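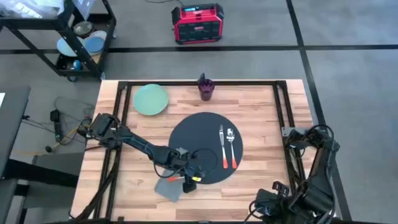
Why Does Wood Have Stripes?

The lines you see in a piece of wood are called grain. They were there before anybody cut the tree down.

A tree grows wider every year by adding new wood just under its bark. In spring it grows fast and the new wood is pale. By the end of summer it slows down, and the wood it makes is darker and harder. One pale band and one dark band together make a ring. In places with a cold winter, a tree usually makes one ring a year.

Kgomotso Adams looks after old trees in Ernmont. When a big oak there blew over in June, she sanded the stump smooth and found 79 rings. 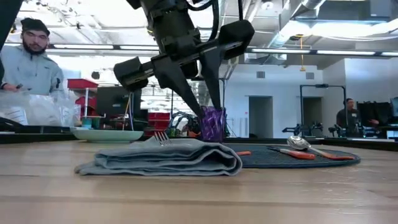

Rings are round, so how do they turn into lines? Think of a log as a bundle of long tubes, one inside another. Saw it across and you see circles. Saw it the long way and you see the sides of the tubes, which look like stripes. If the saw goes through where a branch grew, you get a knot.

Some tabletops are made from many narrow strips glued side by side. This is called butcher block. Every strip may come from a different tree, so the colors don't quite match. Sibusiso Van Wyk makes them in his shop in Molleck. His biggest one used 34 strips and is over 70 inches long.
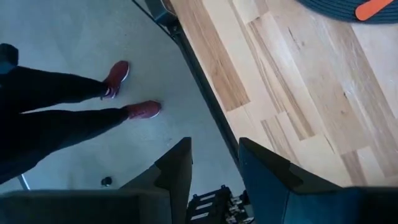 A light butcher-block tabletop and a pair of dark red sneakers.

Try it yourself: find something wooden at home and look at one end of it. Can you see any curved lines? Those are bits of the rings. Now follow the grain along the side with your finger.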